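Keep the desk phone

By Odette Hamel
January

The last desk phone on our floor at Prureck is due to go at the end of the month. An email went round. Subject line, "Tidying up our comms". Everyone gets an app instead, everyone already has the app, everyone already ignores the app. I'd like to argue for the phone before it goes in a crate.

I should say I'm not sentimental about phones. I hated them at my first job. Eleven people in one room in Promville and a switchboard that put every angry customer through to whoever was newest, which was me for 2 years. I used to go home with a red ear. So no, this isn't nostalgia. Or not much of it.

My point is smaller. A phone on a table is a place. You ring it and it rings there, in that room, and somebody who happens to be in that room picks up. You don't need to know who's in today. You don't need to know if they are "available" or "busy" or showing that little yellow clock which could mean anything from lunch to resigned.

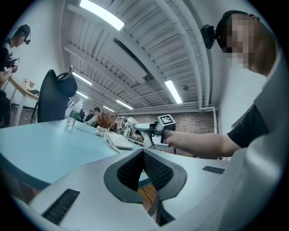 A table in the open-plan office, January.

Last winter my mother was waiting on a delivery from Pichon, a bed, nothing exotic. It didn't come. She had a number on the paperwork and rang it and got a recording telling her to use the chat. She's 80-odd and she did use the chat, fair play to her, and the chat asked for her order number and then asked for it again. Then it closed for the evening. In the end I drove over to the depot at Drirkemgate and stood at a counter, and a woman behind it lifted a reciever, pressed four buttons and said "Is the bed there? Right, ta." Whole thing took less time than parking.

That's what gets lost. The short call. Nobody sends a short message any more, they send a careful one, with a hello and a hope you're well, and then they sit and wait, and the other person reads it and leaves it until they can write a careful one back. Half a day gone on a bed. 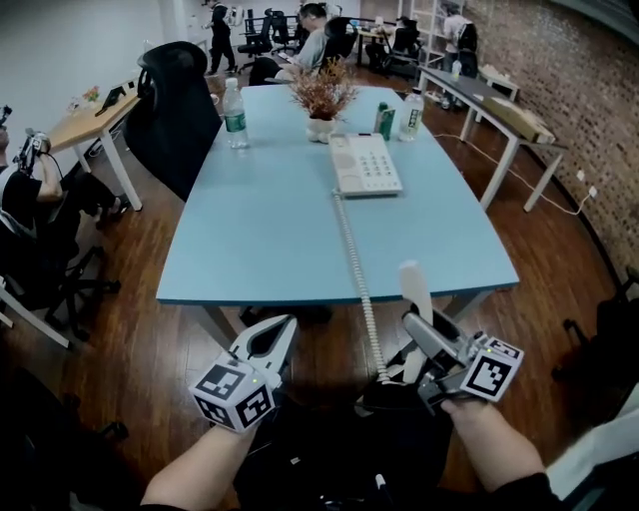 The case against is mostly money, I'm told. The figure in the email was £293 per line per year, which sounds like a lot until you ask what the app costs, and I did ask, and it's £319 per person. Per person! Even the people who never talk to anyone. The answer I got was that the app "does more". It does. It does video and stickers and a thing where your face has a beach behind it. I have never once wanted to be on a beach while asking about an invoice.

There's also the line about young people not liking calls. Maybe. Some of the ones I work with go pale when it rings, I'll grant that. But I went pale too, and then I learned, because there was someone two desks along doing it out loud all day and I could hear how she did it. How she said no without being rude. How she got rid of bores. You can't overhear a chat window. A new starter now learns from what, exactly? A training video and a quiz at the end of it.

And the hanging up. You put the thing down and the conversation is over. Proper full stop. Compare that with the end of any video call, everyone waving like they're on a ferry, hunting for the red button. 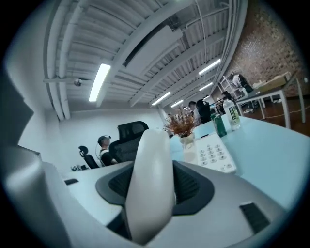

I know how this goes. The phone will be unplugged and a few of us will grumble for a week and then forget the extension number, which I've known by heart longer than my own mobile. Somebody will find the old directory in a drawer and bin it. Fine.

But I'd ask whoever signs these things off, at our place or yours, to leave one. Just one per floor, with a number that's printed on the website where a person can find it without clicking through six pages of "how can we help". Let it ring. Let people take turns being annoyed by it. If after a year there's been not a single call worth having then take it away and I'll write the peice saying I was wrong.

Meantime I've told the office manager she can have mine last.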